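1/ Working notes on good practice for robots in washrooms, taken from the Lukbridge site rules, revision 5. Prakash Hegde edited the clauses. Errors in the summary are mine.

2/ Clause one covers start position. Fingers open, nothing held, before the arm is enabled near ceramic. A closed gripper hides a trapped object from the operator and from the force check.
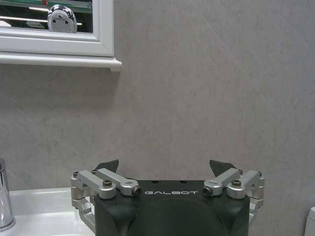
3/ Approach speed near a basin or tap is capped at 44 mm/s. The Plisby draft allowed 123. We tested both on scrap basins in March and kept the lower figure.

4/ Mirrors get their own clause. A reflected arm must never be logged as a second machine or as a person. Mask the glass in the map before the first run, and again if the cabinet is moved.

5/ Loose bottles on a rim or shelf: record them, leave them. Clearing the room first gives a pass that says little about normal use.

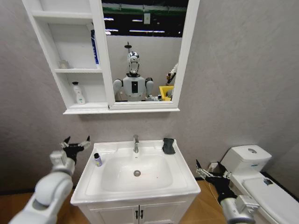 *1 min read*

6/ Two-arm work. One arm moves within reach of the fixtures, the other holds still. Both may move only if the planned paths stay apart for the whole task. Dosta treats this as advice. Langat makes it a stop condition, and we follow Langat.

7/ Tools and pads used on the toilet are not used on the sink in the same run. Change them, log the change, then restart from clause one.

8/ Logging: keep joint, force and stop records for every run, including aborted ones. Our set stands at around 2525 runs. Aborted runs are filed under the same numbering.

9/ Still open: wet floors. The draft has one sentence on them and it refers to a table that has not been written. Comments to Prakash, with clause numbers please.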